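Skidonis publica a comparação de garras para separação em caixas metálicas

Olá a todos! Sou a Lavanya Iyer, coordeno os testes de manipulação na Skidonis, e desta vez pediram-me que escrevesse eu o comunicado, em vez de o deixar para a agência. Por isso vai sair um bocadinho mais conversado do que é costume.

A novidade é esta: a partir de janeiro, os resultados completos da nossa comparação entre a garra Breniteck e a garra Salian ficam disponíveis para clientes, integradores e quem mais tiver curiosidade. São mais de 3000 tentativas de pega registadas, todas com o mesmo braço e o mesmo controlador Stetitz, e todas com blocos retangulares dentro de caixas de metal.

Porquê caixas de metal? Porque é com elas que os nossos clientes trabalham e porque dão uma trabalheira enorme às câmaras. O fundo riscado devolve reflexos que mudam conforme a hora do dia, as paredes apertam o espaço dos dedos, e um bloco encostado a um canto pode obrigar o braço a dar uma volta inteira ao punho antes de lá chegar (os cabos agradecem quando isso não acontece!). Quem só testa em cima de uma mesa lisa fica com números muito bonitos e depois apanha um susto na linha.

A montagem é simples e fizemos questão de a manter assim: caixas sobre madeira, grampos a segurar, braço a entrar de lado. Qualquer oficina consegue repetir isto numa tarde.
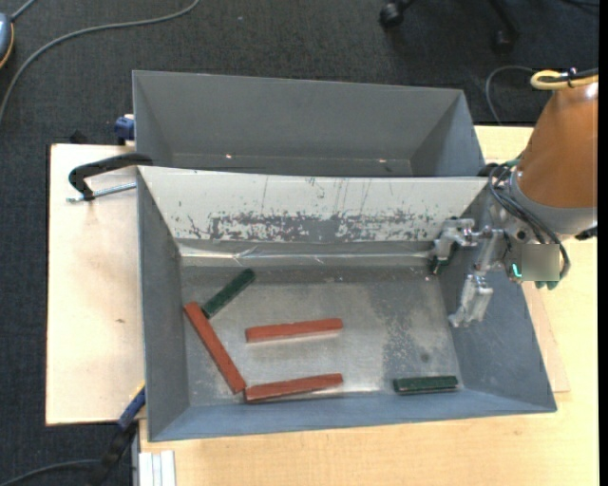
O que comparámos

Das tentativas registadas, 2079 entraram na análise final. As restantes foram feitas durante a afinação da câmara e decidimos deixá-las de fora das contas, mas vão no pacote de dados à mesma, numa pasta separada, para quem as quiser ver.

A Breniteck conseguiu retirar o bloco à primeira em 87 por cento dos casos. A Salian ficou 4 pontos abaixo no conjunto, mas portou-se melhor nos blocos junto às paredes, e confesso que eu não estava nada à espera disso. Tinha apostado um almoço no contrário e já o paguei.

O meu colega Kumaresan Annamalai, responsável pela parte de visão, resume assim: "A garra é metade da história. Quando a câmara confunde um reflexo com a aresta de um bloco, os dedos fecham no sítio errado, sejam eles de que marca forem. Passámos mais tempo a mexer na exposição do que a trocar de garra."

Também olhámos para o tempo de troca entre garras, para o desgaste das pontas e para o comportamento do controlador quando o braço toca na borda da caixa. Esta última parte ainda está verde - o Stetitz parava por precaução mais vezes do que gostaríamos - e vamos repeti-la com outros limites de força.

Como pedir os dados

O relatório e os registos são gratuitos. Basta escrever para a nossa equipa de testes através do formulário de contacto do site e indicar que braço usam, para enviarmos os ficheiros de configuração certos. Quem quiser trazer a sua própria garra pode marcar uma manhã no nosso laboratório, a partir das 9h30. Tragam a flange de adaptação, por favor, que as nossas estão quase sempre ocupadas.

Contacto para a imprensa: Lavanya Iyer, Skidonis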